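Notebook, coffee corner and bench layout, April, 10:40

Moved the coffee things back onto the oval table after the floor was done. Gonzalo wants the arrangement settled before the Stokasance visitors come, so I am writing down what we agreed.

Order from the left: tray, cup, machine, capsule stand. The machine stays in the middle of the far side with the water tank on its right, which suits Visitación, who fills it from that end. The stand goes to the right of the tank. Tried it on the left first and the rods got in the way of the tray.

The teal tray is for wrappings and used capsules only. Spoons go in the drawer.
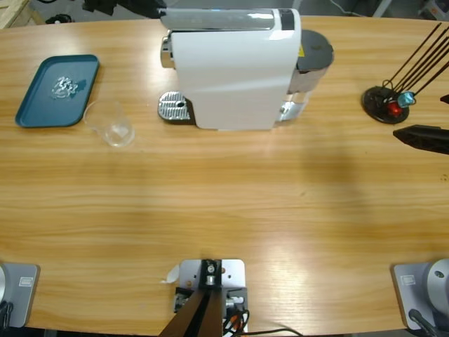

Volumes, measured with the 80 ml cylinder from the Jesik set. Short setting, three runs, mean 40 ml. Long setting gave 82 ml on one run and overtopped the cylinder, so that figure is from the scale and should be repeated. Spread on the short setting was roughly 3 ml, mostly on the first cup after switching on. Fulgencio suggests discarding that one – agreed.

Drip tray: lift out by the front, rinse, dry before refitting. The ridges hold scale and a cloth does not reach it. Use the small brush.

Descaling: Patricio has the powder from Bustamante. Dose on the packet is per litre, the tank holds less, so scale it down. Two full rinses afterwards, then one short cup down the sink.

Open points: repeat the long setting with a bigger cylinder. Ask Chiến whether the clear cups can be reordered in the same size, as the taller ones do not fit under the head.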